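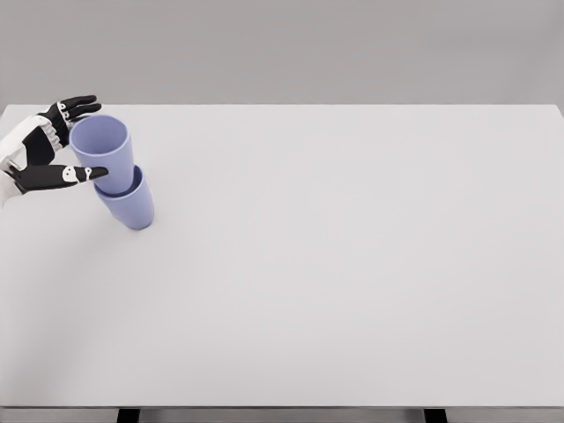 Two pale blue cups near the upper left of a white tabletop, rendered.

August, entry started 18:15

Mistlow glaze, shrinkage and color trials, continued from the previous pages.

Batch 19 mixed this afternoon. Base is the Cordeiro frit at the same ratio as batch 18, with the cobalt addition cut by half. Dry weight 300 g, sieved twice. The first pass left a gray residue on the mesh. Residue dried and bagged, label 19-R.

Slip thickness is still the main variable. Luana dips for a count of three and I dip for a count of four, and the tiles show it. From now on all test tiles get a count of three, one dip, foot waxed. Tiles from before this entry should not be compared for color, only for fit.

Tile 229 (Justden clay body, bisque from the lower shelf) came out with crawling along one edge. Kelly Fagundes thinks dust. I think the bisque was underfired - it took up water much faster than the tile next to it. Absorption test to be repeated on the broken half: weigh dry, boil, soak overnight, weigh again.

Crazing on the Cutdale body is unchanged after the silica increase. No crazing on Justden with the same glaze. Points to the body and its expansion, so no more changes to the glaze until we have bars of both clays measured.

Kiln: the controller read 19 degrees at start. Slow ramp to red heat, then full rate, short hold at the top. Witness cones on the middle and bottom shelves only. The top shelf has run hot on the last two firings and I would like a cone there next time as well. Luana Paiva has the box.

Color note: on Justden the blue goes slightly violet where thin. On Cutdale it stays flat and a little gray. Kelly prefers the thin areas. Not decided.

To do:
Relabel the buckets, the marker is rubbing off.
Cut shrinkage bars from both bodies, same die.
Order kiln wash.
Ask Luana for the batch 17 weights, missing from this book.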